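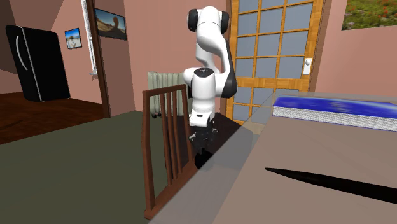 Nivus Dining Chair Cushions: My Review After a Whole Winter

Home | Kitchen | Living Room | Small Spaces | Reviews | About

12 March 2020
Shared 200 times | 16 comments

I've had slat-back wooden chairs in my kitchen for most of my adult life, and I love how they look, and I have never once been able to sit on one through a long dinner without squirming. So last November I finally gave in and ordered a set of cushions. I went with the Nivus tie-on ones in the oatmeal color (they also do a dark green, which I kind of regret not getting, more on that in a minute).

Let me start with the ties, the thing that made me give up on my last set. Those were from Sopacua and had skinny little ribbons that came undone every time somebody stood up. You'd find the cushion on the floor, or halfway under the table with the cat on it. The Nivus ties are wide cotton tapes, two at each back corner, and long enough to go around a chunky upright and still make a proper bow. I double knotted mine the first day and I've only redone them after washing. Huge improvement!

The padding is a foam slab inside a zip cover. It felt really stiff out of the box and I almost sent them back. Give it a couple of weeks. Mine softened up right before Thanksgiving, and my friend Cúc Trình, who usually moves to the couch the second the plates are cleared, sat at the table talking until almost midnight. I didn't even point out the cushions to her, I just sat there feeling pleased with myself.

They do add height, though. My table is on the low side, and with the cushions on, my knees are a lot closer to the apron than they used to be. Tall people, measure first! My brother-in-law Bình Chu bumps his legs every single visit and makes sure we all hear about it.

Now, washing. The covers say cold wash, line dry. I followed that the first time and they came out great, maybe a tiny bit wrinkled. The second time I was in a hurry and threw them in the dryer on low, and one of them shrank enough that getting the foam back in was like stuffing a sleeping bag into its sack. It fits, but the corners curl up. My own fault, I know, but a slightly roomier cover would forgive people like me.

As for the oatmeal color, it's lovely in daylight and it shows everything. Coffee came out with dish soap. Turmeric did not. If you've got kids or you cook the way I do, get the green.

The underside has rubbery dots so the cushion doesn't slide on smooth seats, and they work fine. They did leave faint marks on one chair where I'd put the cushion down before the furniture oil had soaked in all the way. A rub with a soft cloth took care of most of it.

I paid 20 dollars each, and they seem to go on sale pretty often, so I'd wait for that if you aren't in a rush. My neighbor Nadiia Yatsenko bought the round Clonder ones and they're softer from day one, but hers have already gone flat in the middle and mine haven't.

Would I buy them again? Yep, in green, and I'd stay away from the dryer.

Next I'm trying felt pads for the chair legs, because the scraping on my kitchen floor is driving me up the wall. If you have a kind that stays stuck for longer than a month, please tell me which one in the comments.

16 comments | Share | Save | Print

Previous post | Next post | Back to Reviews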